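# Folding T-shirts on the bed – your questions answered

I get more post about folding than about anything else on this site, which makes me very happy! These are the questions that come up again and again. If yours isn't among them, send it in and I'll add it to the next batch.

**Why fold on the bed and not on a table?**

Space, mostly. A bed lets you spread a whole T-shirt out with both sleeves open and still have room for the finished pile. It's also a nice height if you like to kneel, and you'll want the bed clear by bedtime, so the job gets done. Maja Szczepańska wrote in to say she does hers on an ironing board. It works beautifully for small children's clothes, but I find anything bigger slides off.

**Do I need to make the bed first?**

Pull the cover more or less straight and leave it at that. A few creases in the sheet won't spoil a fold. Big lumps will, so move the pillows and shake out anything hiding underneath.

**My shirts come out of the basket in a ball. Where do I start?**

Find two corners – any two, though the shoulders are easiest – and lift. Give the shirt a gentle pull sideways until the cloth between your two holding points stops sagging, then lower it flat. I love this bit. A shirt that looked hopeless can be ready to fold after one good stretch.

**How hard should I pull?**

Gently! You want to ease the creases out, and a hard tug can leave little points at the shoulders of a thin jersey. If the cloth bunches where you're holding it, put it down, smooth the corner and take hold again a bit closer to the seam.

**Which way round should the shirt lie?**

Whichever way suits your reach. I often lay mine sideways, with the neck to one side and the hem to the other, and bring the long edge over. Plenty of people prefer the neck pointing away from them. Try both and keep the one where you don't have to lean. 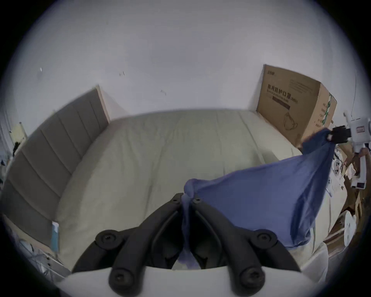
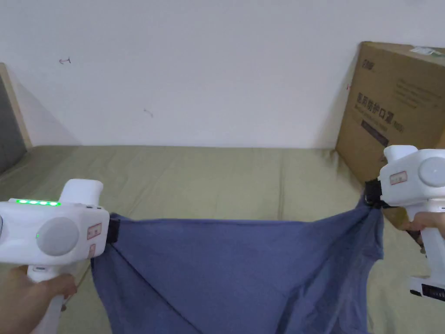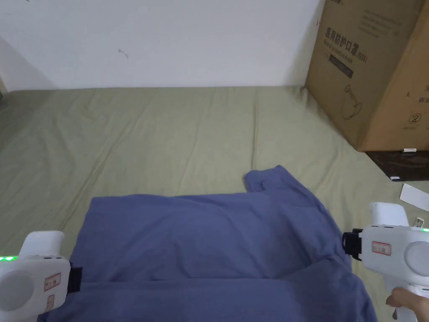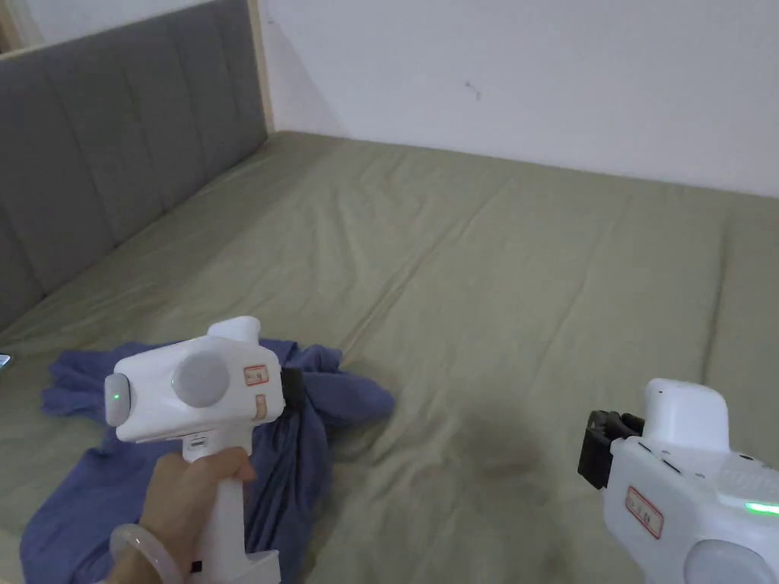

*Blue cloth and the green bed, in four pictures.*

**What if the fold line comes out crooked?**

Open it and do it again, or slide your hand under the crease and nudge it over. Kenneth Buenaventura asked whether the edges have to meet exactly, and my answer is no. Up to 2 cm out is fine in a drawer. I've got shirts in mine that are worse than that and they still stack.

**Is there a right size for the finished fold?**

Measure your drawer before you settle on one. My bedroom drawer is 98 mm deep, so shirts that stand on edge have to be folded quite short. On an open shelf you can leave them longer and flatter, and they'll crease less across the chest.

**Does this work for long sleeves?**

Yes, with one extra step. Lay each sleeve across the body first, turn the cuff down towards the hem, and then fold as you would a T-shirt. Slippery fabrics are more of a trial – I roll those.

**Should I fold straight from the line?**

If they're fully dry, please do! Cotton that has been folded still warm from the sun hardly needs anything else. Anything that feels even slightly damp at the seams should have another hour hanging up, or the whole pile will smell musty by the end of the week.

**Can children join in?**

They're brilliant at it. Give them flannels and pillowcases to begin with, then move on to T-shirts, with one person at each side of the bed. Expect some very creative shapes.

**Will you be covering fitted sheets?**

It's the most requested topic by miles, so yes. I'm still practising.

Last updated 2023-07-24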